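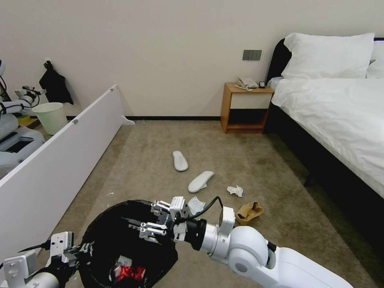

Guest Wi-Fi and room network: frequently asked questions

How do I connect?
Select the network Troltard-Guest and open any web page. The sign-in page asks for your surname and room number. If it does not load, switch off any VPN and try again.

How many devices can I use?
Each room has an allowance of 7 devices. An eighth will connect but will get no internet access until another is removed from the list on the sign-in page.

How long does a session last?
Until check-out. A device left idle overnight may have to sign in again, as some phones change their hardware address when they rejoin a network. To stop this, turn off "private address" for Troltard-Guest only.

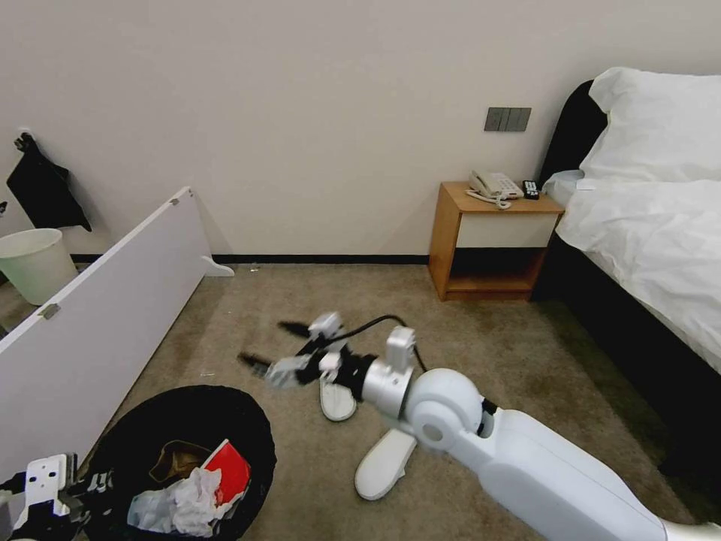
Why is the connection slower in the evening?
Demand peaks between 8 pm and 10 pm. Bandwidth is shared equally between rooms during that period – no room is given priority. Devices that support the 5 GHz band should use it.

Can I cast from my phone to the television?
Yes, if both are signed in under the same room number. Casting between rooms is blocked.

Is there a wired connection?
Only in the Colombo and Olta meeting rooms. The sockets are set to 1 Gbit/s and need no sign-in. Fixed IP addresses can be arranged with Veronika Camenzind in the events office, given 2 working days' notice.

Which ports are blocked?
Outgoing port 25 is closed. Mail programs should send on 587 or 465. Common VPN protocols are open.

What is recorded?
The sign-in time, the device address and the amount of data used. Page contents are not recorded. Logs are deleted after 10 days.

Who do I contact about a fault?
Dial 3851 from any house phone and give the room number, the type of device and the wording of any error message. Shoaib Rana's team covers the line until 11 pm. Faults reported later are dealt with the next morning.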